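Last revised: 1 Jan 2023

# Bin-Picking Cells: Frequently Asked Questions on the Site Rules

These answers accompany the Luvanport Rules for Robot Picking Cells. They apply to all staff, students and visiting users of the cells at the Luvanport and Motaung sites. Where an answer and the Rules appear to differ, the Rules take precedence. Words in bold are defined in Part 1 of the Rules.

## Scope

### Which cells do the Rules cover?

The Rules cover every fixed robot arm that picks objects from an open bin, tray or tote. They apply whether the cell is used for production, testing or teaching. Mobile robots and conveyor sorters are covered by separate documents, which may be requested from the Plekine office.

### Do the Rules replace the law or published safety standards?

No. National law and the published standards for industrial robots continue to apply in full. The Rules set out how the sites expect users to work from day to day. A user who believes that a Rule conflicts with a legal duty must stop work and report the matter before continuing.

### Does a cell need a new risk assessment if only the objects have changed?

A new assessment is needed if the objects are heavier than those already listed, have exposed sharp edges, contain liquid or a battery, or may break when gripped. In all other cases an entry in the **object list** is sufficient. The entry must be made before the objects are placed in the bin.

## Access and Authorisation

### Who may enter the marked area around a cell?

Only **authorised users** may enter, and only when the arm has been brought to a protective stop and the cell key has been removed. The person entering keeps the key throughout. It may not be left in the switch or handed to a colleague at the desk.

### How is authorisation obtained?

Applicants complete the induction course and a practical check in the cell they intend to use. Authorisation lasts for 18 months. It does not transfer between sites: a user authorised at Luvanport must complete the practical check again at Motaung, although the induction course need not be repeated.

### May a visitor watch a picking run?

Yes, from outside the marked area and in the company of an authorised user. Visitors do not handle the teach pendant, the enabling device or the objects in the bin.

## Bins and Objects

### How many objects may be placed in a bin?

The limit for mixed objects is 27 per bin. A lower limit may be shown on the cell sheet, and where one is shown it applies. There is no minimum. Users starting work with a new gripper are advised to begin with a few well-spaced objects and to add more only after a full set of picks has been completed without a protective stop.

### May different kinds of object be mixed?

Mixed bins are permitted. The object list must identify each item by type, and clear or shiny items must be entered under their own heading. Such items are often harder for a vision system to locate, and a poor estimate of height may bring the finger into contact with the floor of the bin.

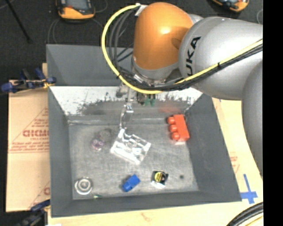
The entry for a bin holding a clear plastic package and toy blocks, for instance, places the package under "clear" and the blocks under "solid, coloured". Small loose pieces lying against a wall are listed in the same way as larger ones, including any that the run is not intended to pick.

### What is the correct response when an object cannot be reached?

The run is stopped and the object is moved by hand under the access rule given above. Users must not lower the wall clearance setting in order to reach it. Reaching over the wall with a rod, ruler or similar tool while the arm is powered is a breach of the Rules.

### Is a scratched or worn bin still acceptable?

Surface wear alone is not a reason to withdraw a bin. A bin is withdrawn if it has a burr, a split seam, a bent wall or any movement on its base. Users whose vision system was set up on an unmarked bin should repeat the background capture after moving to a worn one.

## Grippers, Cables and Hoses

### What must be checked before the first run of a session?

The authorised user carries out the following checks with the arm stopped:

- the gripper is fixed firmly to the wrist, with no play when moved by hand;
- the fingers are straight and free of chips;
- cables and hoses are secured along the arm and show no cuts or flattened sections;
- the slack at the wrist is enough for the full turn used in the programme;
- no loop can catch on a bin wall at the lowest picking position.

The result is entered in the cell log. A tick without initials is treated as a missing entry.

### May cable ties be used to secure lines to the arm?

Cable ties are accepted for light lines, provided that they do not pinch the line and that the cut ends are trimmed flush. They may not be used as the only fixing for a hose that carries air pressure. Any tie that has been removed must be replaced with a new one before the next run.

### What is the greatest permitted speed inside a bin?

The tool may not exceed 300 mm per second below the rim of the bin. The limit applies to the approach, the grasp and the withdrawal. Above the rim, the limit shown on the cell sheet applies.

### Are users permitted to fit their own fingers to a shared gripper?

Yes, after the fingers have been recorded under the Stiverum tooling register and given a tool number. The payload and tool centre settings must be changed at the same time. The previous settings are restored at the end of the session, even when the same user has booked the next one.

## Work Surfaces and Floor

### What do tape markings on the work surface mean?

The meaning of each marking is given on the cell sheet. Tape that does not appear on the sheet may be removed by the site team without notice. Users who need a temporary reference mark should therefore add it to the sheet on the day it is laid, with the colour and purpose stated.

### May pendants and other handheld devices be left on the floor?

A pendant that is not in use is returned to its holder. If a cell has no holder, the place chosen must be outside the walking route, with the cord laid so that it does not cross that route. A pendant with a damaged cord or a cracked screen is taken out of use at once.

### Are clamps acceptable for holding a bin or a board in place?

Clamps are acceptable for test work. Their position must be included in the collision model of the cell, and they must be checked by hand at the start of each session. For cells in production, bins are held by fixed stops.

## Records and Reporting

### What has to be reported?

Users report any contact between the arm and a person, however slight. They also report any contact between the arm and a bin wall, any dropped object that leaves the bin, and any protective stop for which the cause is not known. Reports are made before the end of the session on Form 186.

### Will a report lead to loss of authorisation?

Reporting in good time does not of itself lead to loss of authorisation. Authorisation may be suspended where a safeguard has been bypassed, a key has been copied, or a contact has been left unreported.

### How may a change to the Rules be proposed?

Proposals are sent in writing to the Plekine office and should name the Rule concerned, the cell or cells affected and the wording proposed. Proposals received before the end of November are considered in the yearly revision. Urgent safety matters are dealt with on receipt, and any resulting notice is fixed to the door of each cell affected.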